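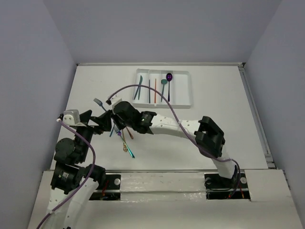 Diapo 1. Couverts de couleur dans leur bac.

Bonjour à toutes et à tous. Quarante-cinq minutes, questions comprises, donc je vais couper. Mon titre annonce « Le tri à la maison, promesses et factures ». Les organisateurs auraient préféré quelque chose de plus joyeux.

(Attendre que les retardataires s'assoient.)

Je commence par une confession : j'ai acheté des bacs. Beaucoup. J'ai lu les livres, j'ai plié les torchons à la verticale, j'ai étiqueté les bocaux de lentilles. Trois mois plus tard les lentilles étaient dans le bocal du riz et je n'arrivais plus à ouvrir le placard du haut. Je parle donc en client déçu, pas en chercheur.

Diapo 2. Ce que dit la brochure Penine

Lire la phrase lentement : « Un intérieur rangé rend du temps à ceux qui l'habitent. » Combien de temps ? Mesuré comment, chez qui ? J'ai écrit à Penine pour le demander. Réponse polie, avec un bon de réduction. Je n'ai toujours pas la source, et le bon a expiré.

Rappeler que la méthode comporte 16 étapes. La première consiste à vider toutes les pièces en même temps. Demander à la salle qui a déjà essayé avec des enfants en bas âge. Laisser rire, ne pas commenter.

Diapo 3. L'enquête Flodton

Le chiffre qui circule partout : 2 000 foyers interrogés, tous contents. Regarder la note de bas de page. Les foyers ont été recrutés parmi les abonnés à la lettre d'information de Flodton, et le questionnaire leur est parvenu juste après l'achat. On demande à des gens qui viennent de payer s'ils ont bien fait de payer. Je ne dis pas que la réponse est fausse. Je dis que je ne sais pas quoi en faire.

Et puis il manque ceux qui ont abandonné. Seules 123 personnes ont répondu à la relance d'un an. Où sont passées les autres ? Peut-être rangent-elles encore, trop occupées pour répondre. Permettez-moi d'en douter.

(Boire. Vérifier l'heure. Si retard, sauter la diapo 5.) 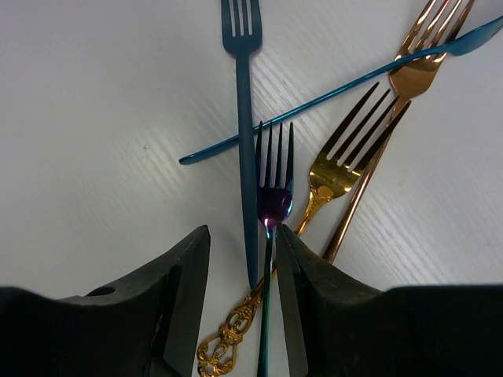
Diapo 4. Le vocabulaire me gêne autant que les chiffres. On parle de « désordre » pour des choses très différentes : un grenier où l'on ne peut plus poser le pied, une pile de courrier, un fond de tiroir. Regardez ces quatre fourchettes et cette cuillère en métal, éparpillées les unes sur les autres. Est-ce que quelqu'un ici mettrait longtemps à y trouver la cuillère ? Le vrai problème du grenier ne se règle pas avec un séparateur de tiroir, et le tiroir n'a peut-être pas de problème du tout. Or c'est le séparateur qu'on nous vend, parce qu'il est petit et qu'il tient dans un carton.

Diapo 5. Le cas Jimodari (facultative)

L'application Jimodari propose de photographier chaque objet avant de décider de son sort. J'ai tenu une semaine. J'ai un inventaire très propre de ma salle de bains et rien d'autre. L'abonnement, lui, s'est renouvelé tout seul en janvier. Ne pas m'étendre, je m'énerve à chaque répétition.

Diapo 6. Ce que j'accorde quand même

Être juste ici, sinon la salle décroche. Donner des choses dont on ne se sert plus, oui, ça libère de la place. Avoir un endroit fixe pour les clés, oui, je le fais, ça marche chez moi. Mais on le savait avant les brochures, et ça ne coûte qu'un clou au mur.

L'atelier Mbeki, de l'autre côté de la place, prête des outils et reprend la vaisselle dépareillée. Pas de méthode, pas d'étapes, un comptoir et des horaires d'ouverture. Il y a sûrement des défauts que je n'ai pas vus, je n'y vais que depuis peu. Donner l'adresse, elle est sur la feuille posée près de la porte.

Diapo 7. Trois questions à poser avant d'acheter un bac

Qui a mesuré le bénéfice ? Qui n'a pas répondu ? Et où irait le bac lui-même si la méthode ne prenait pas ? Chez moi, il est à la cave, avec tous les autres.

Si on me demande ce que je pense du minimalisme : dire que c'est un autre exposé. Si on me demande combien j'ai dépensé en tout, donner le vrai montant.

Passer le micro à gauche d'abord, il grésille au fond.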